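4. Bagging up delicates and small parts

Zidine laundry set, mesh bags. Read section 3 first if you haven't sorted the load yet.

4.1 Before you start

Clear a bit of bench. Lay the bag flat, opening toward you, and smooth it out with your hand. Check the seams. Any hole bigger than a pencil tip, put the bag aside and use the spare.

Zips done up, hooks fastened, pockets emptied. Tissues especially.

4.2 Filling

1. Open the mouth of the bag right up.
2. Put items in one at a time. Socks and smalls first, anything with lace or straps on top.
3. Stop at half full. Stuffed bags don't rinse properly.
4. Shake everything down to the bottom end.

NOTE: colours and whites in separate bags, even on a cold wash. The mesh won't stop dye.

4.3 Closing by twist

Use this for the bags with no zip, or where the zip has gone.

1. Gather the empty mesh above the load. Work it in toward the middle from both sides.
2. Hold the load end still. Turn the gathered part, same direction the whole time, until it goes tight like rope.
3. Pinch the twist and keep it pinched. Let go now and it unwinds, start again.
4. Fold the twist over once and put the tie on, 2 turns, then tuck teh end under.
5. Tug it. If it slips, undo it and add a few more twists.
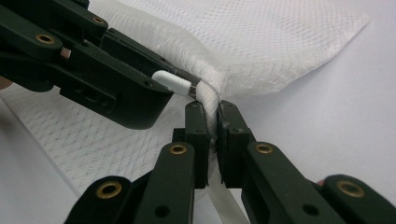
Fig. 4 -- White mesh twisted to a tight strand and pinched (step 3). Tail hanging free below.

Loose white threads at the pinch, as in Fig. 4: snip them with small scissors, don't pull. Pulling opens up the mesh and then you've got a hole to patch.

CAUTION: no metal clips or bulldog clips on the twist. They come off in the drum and mark the enamel.

CAUTION: keep the tail out of the door seal. Push the whole bag well back before closing the door.

4.4 After the wash

1. Undo the tie straight away, dont leave it damp.
2. Untwist by hand, opposite direction. Creases in the mesh are normal.
3. Empty the bag, turn it inside out, pick off the lint.
4. Hang by the closed end. No dryer above low heat.

Replace any bag after 50 washes -- sooner if the fraying has gone past the hem. Spares come in packs of 11, order code 2852.

Tie missing from the pack? See section 7, Spare parts.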